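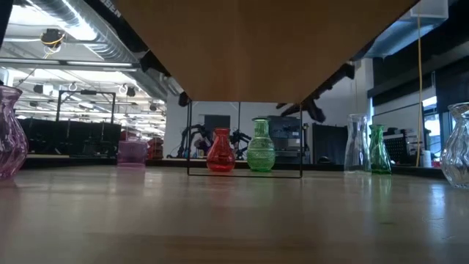

To: Clendale Facilities and Collections List
From: Office of Shared Spaces, Clendale
Date: 6 April 2025
Subject: Re: Glassware on the long table, and table clearance

Dear list members,

The Office has received several messages concerning the glass vases and the use of the long wooden table in the Hollis workroom. The most detailed of these came from the Delard display group and is quoted in part below, with our replies following each portion. Members who wrote separately are asked to treat this message as the response to their own inquiries.

> We would like to confirm which pieces of colored glass are meant to stay together. Our loan sheet lists the red vase, the green one with the bumpy surface, the clear one and the tall purple one with the twisted body, but it does not mention the small lavender container. Is the container part of the loan, or does it belong with the general supplies?

The lavender container is not part of the loan. It is translucent and close in color to the purple vase, and the two have been entered on the same line of the inventory more than once. The loan sheet will be reissued under number 471 with the container left off. Until then, please keep the container with the glass so that it is not put away in the wrong cabinet.

The vases are to be treated as a single set for storage and for display. They may be moved apart on the table while work is in progress, but they should be returned together.

> Our members have also asked about spacing. The green vase and the red vase are often placed side by side, and the green one has the wider rim. The clear vase is hard to see against a busy background, and we are concerned that somebody will reach across it.

The Office agrees with the concern about the clear vase. Colorless glass on a polished surface can be missed, particularly under the overhead lights, and members should locate it before reaching for anything else. A folded white card placed behind it is permitted while the table is in use. Please do not attach tape or stickers to the glass itself.

Regarding spacing, no piece should stand closer to its neighbor than the width of a hand. The red vase has a narrow neck and should be lifted by the body with both hands – never by the lip. The same applies to the purple vase. The raised surface of the green vase gives a somewhat better grip, but it collects dust between the bumps and should be brushed with a dry, soft brush before it is wrapped.

> Finally, could the Office restate the procedure for clearing the table? Groups arriving after us have found glass still standing on it, and we have had the same experience ourselves.

The procedure is restated in full. It replaces the version sent to this list last August.

Clearing the table

1. Set out the padded crate on a separate surface. Crates and packing paper are not to be placed on the long table, as grit from the crate bottoms has marked the finish in the past.

2. Take the pieces nearest the table edge first. Wrap each one separately, with a loose twist of paper inside the neck and two sheets around the body.

3. Place tall pieces upright along the side of the crate and shorter ones between the dividers. The lid must close without pressure.

4. Wipe the table with a dry cotton cloth, working along the grain. Spray cleaners are not to be used. The Kerden polish kept in the supply cabinet is reserved for the yearly treatment.

5. Look along the surface from a low angle toward the lights. Any remaining smears or fragments will show in the reflection. The surface should be bare from end to end before the table is signed over to the next group.

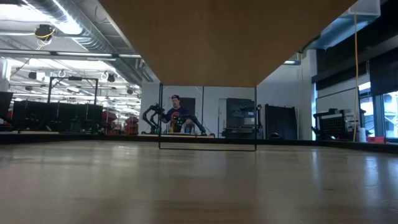 6. Enter the time in the table log and note any chips or scratches, including those that were present when you arrived. Crates go to storage room 101. Room 100 is no longer available for this purpose.

Damage and missing pieces

Broken glass should be reported to the Office on the same day, and the fragments should be kept in a rigid, labeled box. A piece that cannot be found should be reported before the crate is closed. The Office will not assign a charge to any group until the log has been reviewed and the group has had an opportunity to reply.

Groups that need additional packing paper may request it by replying to the Office address. Please do not reply to the full list with supply requests.

Office of Shared Spaces
Clendale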